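23rd November

Workshop notebook, back bench

Finally got to the harmonium today, after letting it sit under its blanket for longer than I care to write down. It's the folding kind, a traveling chapel model, and it came to us by way of the Medrano house clearance along with two boxes of sheet music and a hymn board I still want to hang over the door (no objections so far, so I'm taking that as a yes!).

First job was just to listen to it, which I always like doing before anything comes apart. I pumped it up, held each key in turn and wrote down what I heard. The low C is slow to speak, the F above it doesn't speak at all, and the A two octaves up carries on sounding after you let go, like a guest who has put on his coat and then remembered one more story. The bellows lose their wind in a few seconds. I'd guess most of that is the hinge cloth, which has gone stiff and cracked along the fold, though there is a whistle from somewhere near the left pedal strap that I haven't run down yet.

Serial stamp inside the lid reads 2083, and there's a paper label underneath that says Gulmont in a curly script, with the rest of it eaten by silverfish. If anyone knows the maker, please write it in the margin here, I'd be very glad of it. I looked in the old Tevo parts catalog and there was one folding model that looked close, but the stop knobs are different and I don't think it's a match.

Took the back panel off before lunch and had the reed pan out by two. The reeds are lovely, to be fair. A bit of green on the brass and a lot of gray fluff, and the silent F had what I believe is a moth wing caught under the tongue. Slid it out with a strip of thin card, tried the reed by mouth, and it sang right away – I will admit I played it several more times than I needed to.

Tuning I have left alone. The whole instrument sits sharp of modern pitch, as these often do, and I'd sooner get the wind steady before I go near a file. You can't put brass back.

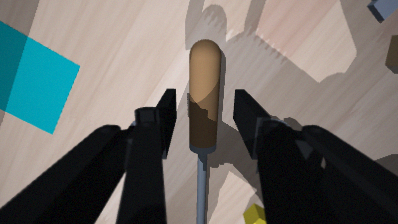 The bellows cloth is the big question. I have a piece of the Bultent rubberized cotton left over from the concertina in March, 165 mm wide, and the hinge needs a strip 80 mm wide by 700 mm long, so the width is fine and the length I still have to measure once I've unrolled it. If it comes up short I'd rather wait for a new piece than put a join on the fold. Joins on a fold always let go, and always in front of an audience.

Hot hide glue for the cloth, please, if anybody gets to it ahead of me. I know the white stuff is quicker, but somebody will have to get this apart again one day and I'd like them to think kindly of us.

Screws from the back panel are in the blue tin, and the ones from the reed pan are in the saucer next to it. They look the same and they aren't: the pan screws are a hair shorter, and a long one will go straight through into the wind chest.

Next time: unroll the cloth, find the whistle, clean the pallet on that sticking A and check its spring. Also buy more card.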